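Does the four-day week at Fandstead add up?

Fabrice Lacroix would like you to know that nobody at his firm has lost a penny. He said it three times in the forty minutes I had with him, and it is printed in bold on the leaflet they hand out at reception. Fandstead moved its 223 staff to a four-day week in November, on full pay, and since then a steady line of managers from other companies has been through the building to hear how well it went.

I went too. I came away less sure than when I arrived.

The claim is simple enough. Same pay, one day fewer, no drop in what gets done. Sick days are down, people are happier, and fewer of them are leaving. I don't doubt the happier part. Give me a free Monday and I'd tell any survey you like that I was thriving.

What I wanted to see was how the work had been counted, and that is where things got foggy. The "no drop" figure comes from team leaders, who were asked to score their own team's output before and after. They were also told that the trial would end if the scores fell. I asked Lacroix whether that might have nudged anyone's pencil. He said he trusted his people. So would I, in most things, but I wouldn't ask my children to mark their own spelling with a trip to the seaside hanging on it.

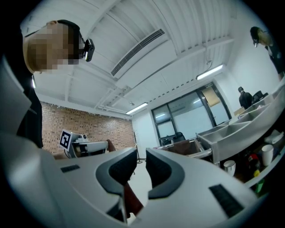 Then there is the matter of the hours. A four-day week can mean two quite different things. In one, you work four ordinary days and the fifth is yours. In the other, you squeeze five days into four and go home shattered. Fandstead says it runs the first kind. The handbook says so as well. Yet the doors now open an hour earlier than they did last year, and two people I spoke to at lunch said they are usually in by then. One of them also answers emails on her day off, "only the quick ones". She didn't seem upset about it. She did seem tired.

Lacroix's reply was that nobody is made to do this, and I believe him. Hardly anyone is ever made to. You look at the list on Tuesday morning, you see how long it has got, and the next week you have a little peek beforehand.

I should say that I'm not against the idea. Most offices could lose a good chunk of their meetings tomorrow and carry on perfectly well, and Fandstead has done some of that. The weekly catch-up has gone. So has the monthly one that went over what was said in the weekly ones. If that was all that came of the trial it would be worth having, though you could do it without touching the calendar. 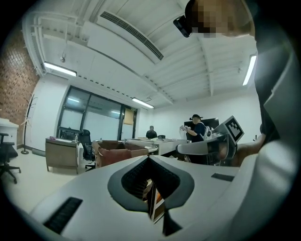 WORK & PAY

The other half of the story is who got left out. Cleaning and the front desk are handled by Baudry, an outside firm, and the 22 people it sends to the building still work five days. Some now work a longer fifth, as that is when the deep clean gets done. They don't appear in the survey. When I raised this I was told it was "a matter for Baudry", and Baudry told me it was a matter for its clients.

Customers weren't asked much either. Numon, which buys a fair bit from Fandstead, had 289 queries open with them last year and says it has no idea if they are being answered faster or slower, as it has never kept track. Lionel Huet, who looks after the account there, was good-humoured about it. "If they'd stopped picking up the phone I think I'd have noticed," he said. "But I couldn't swear to the rest."

That strikes me as a fair summary of where we are. It may be working. The sick days really are lower, although one winter isn't much to go on, and last winter was a rotten one for flu. Another firm, Fatent, tried the same thing with 20 staff and quietly went back to five days. It gets no visitors and has no leaflet.

I'd like someone to come back after two years, count the work from outside, ask the cleaners, and tell us what they find. Lacroix says he would welcome that. I asked whether he had a date in mind, and he said they were looking into it.

Last updated: Monday, 4.40 pm

Shares: 289 | Comments: 4

marge_p
We did this at my old place. Loved it for three months, then the fifth day crept back in, an hour at a time. Nobody announced anything.

Tom W
Bit harsh on them? At least they tried something. My lot won't even let us leave early on Christmas Eve.

K. Ellery
Glad to see the cleaners mentioned. They never are in these write-ups.

oldstapler
What happened at Fatent, then? That's the one I'd want to read about.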